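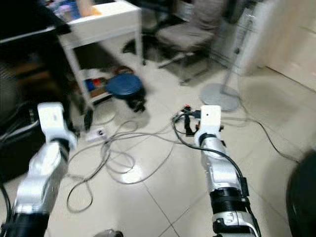

How much room does a two-armed build need at home?

Enough for both arms to swing out fully without touching furniture, plus a place to stand behind them. Manikandan Suvarna got by with a living room floor and kept the reach short in software.

Suvarna has been working on the pair, which he calls Rajan, since October. He repairs lab equipment during the day and does most of the robot work after 9 at night. Clem Whitcombe, who runs the electronics bench at the Prultitora shared workshop, helps with the wiring and wrote part of the control code. I talked to both of them over two evenings.

The first version sat on a bench at Prultitora. "It was fine for testing one joint," Suvarna said. "But I had to pack it up every time, and then the zero positions were off and I'd spend the first hour fixing that." He moved it home after the third time.

Tile turned out to be a decent surface to work over. Dropped screws are easy to find. Cables slide, though, and he has not settled on a way to run them. "The power strip is on the floor because that's where the cords reach," he said. "I want it up on a bracket. I've wanted that for a while."

Whitcombe is firmer on the subject. "Slack on the arm side is good. You need it at the elbow or you'll pull a connector. Slack on the floor is just something to step on."

They lost a connector that way in the second month. The arm stopped halfway through a move and held position, and it took them until midnight to find the break. Since then every lead has a paper label at both ends, written in pencil.

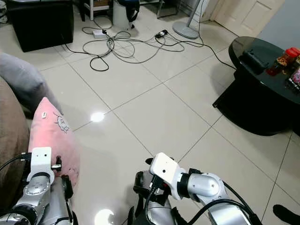 Software and limits

The control code runs on a used desktop. Suvarna started with a motion package called Goltell and kept it for the simple moves. Whitcombe wrote a separate piece that caps the speed at 30 percent and stops both arms if either motor draws too much current.

"I don't care how smooth it looks," Whitcombe said. "I care that it quits when it bumps something."

The grippers have been through 4 versions. The current fingers came from Sostetex, a small parts shop, and needed filing before they would close evenly. Suvarna has a list of 19 things left to fix, and the grippers account for 3 of them.

I asked what he wants Rajan to do when the list is finished. "Pick up a sock and put it in a basket," he said. "Both hands. Then I'll see about folding."

Whitcombe expects the bracket to get done first. Suvarna has the metal for it already and still has to borrow a drill.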